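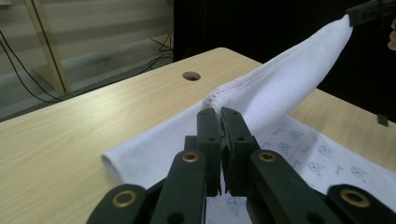
Vol. 2, No. 2

The Folding Table

Gus Oyelaran had been a widower for one winter when his daughter sent him the box of baby things. She was cleaning out her attic in Thibodeaux Falls, she wrote on the card, and there was a cousin of a cousin expecting in April, and would he be a dear and go through it all, because she could not do it herself without sitting down on the floor and crying, and she had a job to get to.

So he carried the box to the back room, where the good light was, and put the radio on low, and started with the big pieces, figuring he would work his way down to the socks. He had never been much of a folder. Ines had done the folding, and in all their years together she had redone every towel he ever put away, without a word about it, humming.

The blanket was third from the top. It was white, or the inside of it was, and when he turned back a corner there were the little figures he had forgotten entirely, pale as dishwater, row after row of them, some with faces like tiny skulls. He laughed out loud. Oh, the fuss there had been over that blanket! His mother-in-law had held it up at the shower, in front of all those ladies and the lemon cake, and said, "Are those skulls?" and Ines had said, "They're friendly, Mama," and that had been the end of it, more or less, though it came up again every Christmas until the old woman passed.

There was a thread of pink along the hem. He ran his thumb down it from one end to the other — a faint pink, hardly there, the kind of thing you would only know about if you had sat in a chair at three in the morning with a baby on your shoulder and nothing else to look at. He had sat in that chair. He remembered the streetlight, and the neighbor's dog, whose name was Praline and who barked at the newspaper truck, and he remembered how the hem had felt between his fingers, like a little ladder.

Well, he thought, it has to be folded one way or another.

He laid it out and took it by one corner and lifted, and the far edge promptly rolled itself up like a rug. He smoothed it down. It rolled again. He tried it the long way and then the short way, and he tried it with his elbow on one end, and somewhere in there the radio finished the ball game and started in on the weather, which was going to be 70 and clear, lovely weather for almost anything other than standing indoors arguing with a blanket.

"You're pulling," said Keisha Holloway from the doorway. She lived across the hall in 431 and had a key on account of the plants. "You can't pull it. You have to pick it up and let it hang a minute, and then it knows where to go."

"It knows, does it?"

"Mine always did."

She put down her grocery bag and took the corner opposite his, and they lifted it between them, high, so that it made a kind of tent, and waited. He felt foolish for a bit and then he didn't. When they brought their hands together the corners met just as sweetly as you please, and she passed her half over to him and went to see about the fern.

He folded it again, and once more after that, and pressed the air out of it with his palm. The pink came out along the top, where you would see it first. He held it on his lap through the whole of the weather and part of a program about bees, and then he got up and set it on the shelf by the window, next to Ines's sewing basket, and went back to the box to see about the socks.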